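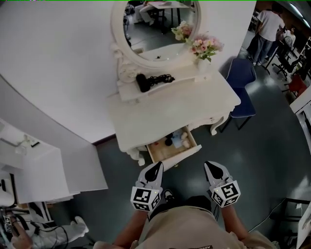 Repainting a bedroom table in chalk paint takes a weekend, most of it drying time. The method below is for pieces that already carry a factory finish and need a fresh white coat. Flat tops are simple. Scrollwork, such as the carved apron under an open drawer or the ornate surround of an oval mirror, needs a small round brush and thinner paint. Clear the top first, including any hair dryer and its cord, and take out the drawers.

Preparation

Wash all surfaces with sugar soap and rinse. Sand flat areas with 90 grit only where the old finish is flaking, then go over everything with 200 grit. Use a folded sheet in the carving and do not press hard. Vacuum, then wipe with a damp cloth.

Painting

Stir the paint for two minutes. A 500 ml tin of Ditov covers one table twice with a little left over. For carved parts, add one spoonful of water to a small pot of paint. Work from the legs upwards. Brush along the front edge in one pass and catch any drips underneath before they set.

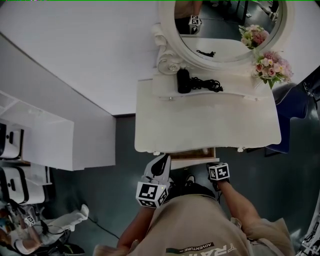
Vanity table with a scalloped front edge and cream-white top.

Leave the first coat overnight. Rub down lightly with 800 grit, dust off and apply the second. Wax after a full day, using a lint-free cloth, and buff the top twice. Refit the drawers last, checking that paint has not built up on the runners.

Neusa Rangel, Rorkthorpe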